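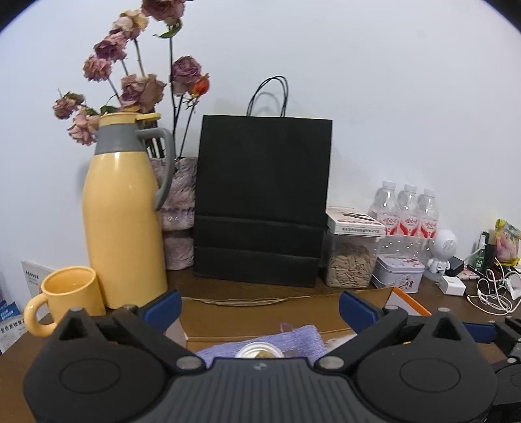
# Wellis open day: tabletop episodes

Hi, and thanks for wanting the data! Most people who write to us were at the open day in Ustport and tried the hand-held grippers themselves, so some of this will be familiar. If you weren't there, start with the next section and skip the notes on visitor takes until you need them.

## What happened

We opened the lab on a Wednesday in December and let visitors collect manipulation episodes on ordinary tables. Trinity Calloway ran the first table, Priya Holloway the second, and Fanni Mészáros kept the recording machine alive all day (it crashed during lunch, see Known problems). People squeezed the trigger, picked something up, put it somewhere else, and then usually asked to go again. One retired bus driver did the jug task until closing time and got really good at it!

We wanted cluttered tables, the kind you'd find at home, with mugs, chargers, boxes and cables all in each other's way. Tidy tables make for easy data and we already have plenty of that from Minja.

## Contents

- 1,000 episodes recorded
- 840 kept after review
- 12 tasks
- 3 table layouts

Each episode folder has the wrist video, gripper opening width, pose track and a short text label. Labels were typed by whoever was running the table, so Trinity writes "take the mug by the handle" where Priya writes "mug, handle". We left both styles in.

## Visitor takes

Anything with `guest` in the label was done by somebody holding a gripper for the first time. They wander, they miss, they go back. I love these. Seija Mustonen trained a small policy with and without them and liked the recoveries it picked up from the `guest` set, but please run your own comparison before you quote us on it.

Two-handed takes are tagged `bi`. The left and right streams have separate clocks; use the offset in `sync.json`.

## Known problems

- Pose drifts when the view is mostly plain wall.
- Transparent bottles and shiny jugs confuse our depth estimate. Treat depth as a bonus.
- Files from just after lunch have a gap in the width signal. `gap: true` marks them.
- Task 7 was renamed halfway through, from "open box" to "reach into box". Same motion.

## Loading

```
python load.py --root wellis_tabletop --split kept
```

Add `--split all` for the rejected takes too.

## Questions

Write to Yolanda Kowalczyk at the Trekow office. She has the consent forms and the master drive, and she's happy to hear about anything you build with this. Videos welcome!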